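Is a "lifetime" floor refinish worth paying extra for?

Posted 2021-12-02 in Floors and Walls

quintana_l
Got a quote from Huvstead to sand and refinish the bedroom floor. The standard job is one price, and for $167 more they use the Presar coating, which the salesman says will never need redoing. The planks are pale and I'd like them to stay that way. I've read the brochure twice and I still can't find what "never" means.

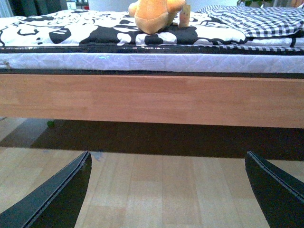
pinecone42
It means never while the warranty card is in your hand and the furniture is not on the floor. I paid for a "lifetime" finish from Bettencourt in my last house. Six years later the hallway was down to bare wood and they told me foot traffic was excluded. Foot traffic! On a floor!

Marnie B
I'll disagree a little. We had the Presar stuff put down in November and so far I like it. No smell to speak of, and the dog hasn't managed to scratch it.

pinecone42
November was last month, Marnie.

Marnie B
I know when it was. I'm saying what I've got, same as you.

quintana_l
What did the paperwork say about moving furniture? The bed in there has a heavy wooden rail and it gets shoved over every time I vacuum.

Marnie B
Felt pads on everything, and they have to be replaced every year. There's a line about keeping receipts for the pads, which I did think was a bit much.

oldsander
Did this for a living. A finish is a film on top of wood and it wears. Some wear slower. Ask Huvstead how many coats you get with the cheap job and how many with the dear one. If it's two against three, you are paying $167 for a third coat and a brochure.

cosham_road
Not quite fair, oldsander. The two-part finishes really are harder than the one-part ones. I used Cosham two-part on my stairs 8 years ago and they still look fine.

oldsander
Harder, sure. Also a pain to touch up — you can't just scuff the bad patch and blend it in. I'd sooner have something I can fix on a Saturday morning. And stairs with a runner on them don't count.

cosham_road
There's no runner.

oldsander
Then fair enough.

quintana_l
Called them. Two coats on the standard job, two on the Presar. He said it was "a different chemistry" and offered to knock off $42 if I signed today. I didn't sign.

pinecone42
Good. Get the warranty in writing before he calls back with another discount.

Leandro Quintana
(same guy, logged in on my phone) Warranty came by email. Scratches, dents, sunlight and "normal household use" are all excluded. Going with the standard job.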